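Kilska Foods
Careers and Participation

Call for Participants: Home Snack Tasting Panel
Posted March 2019

Kilska Foods invites adults living in the Rokwood area to apply for a place on its Home Snack Tasting Panel. The panel will evaluate a new line of seasoned popcorn, roasted chickpeas and baked cheese crackers before the products are offered to grocery stores. The current recipes were developed in our Pruvost test kitchen and have not yet been sold to the public.

What participants will do

Panel members attend two tasting sessions at the Rokwood office. At each session they receive coded samples and complete a written score sheet covering aroma, crunch, saltiness, sweetness and aftertaste. Each session lasts up to three hours, including breaks. Plain water and unsalted bread are provided between samples.

Members also take home a box of unlabeled snack bags to share with their household. A short diary is to be kept of when each bag was opened, what was eaten or drunk with it, and whether any was left over. Diaries are returned by mail in the prepaid envelope.

Who may apply

Applicants must be 18 or older and must eat packaged snacks at least once a week. Persons with an allergy or intolerance to milk, wheat, soy, sesame or tree nuts cannot be accepted. Employees of Kilska Foods, of the Kokholm packaging plant, or of any other snack manufacturer are not eligible, nor are members of their immediate households.

Participants are asked not to smoke, chew gum or drink coffee for one hour before a session, and not to wear perfume or scented lotion.

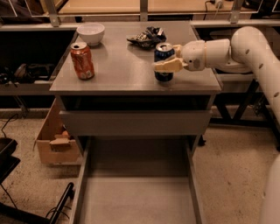

Canned drinks, a snack wrapper and a small white bowl.

Payment

A payment is made by check after the second session and receipt of the completed diary. Partial payment is available to those who attend one session only. Parking is free in the lot behind the building.

How to apply

Application forms may be picked up at the front desk of the Rokwood office or requested by mail from the Consumer Testing Department. Roughly 3,000 households in the area will also receive a form with their utility bill. Sessions begin in June. Selected applicants will be notified in writing and asked to sign a confidentiality agreement before the first tasting.

Information given on the form is used for panel selection only and is not passed on to other companies.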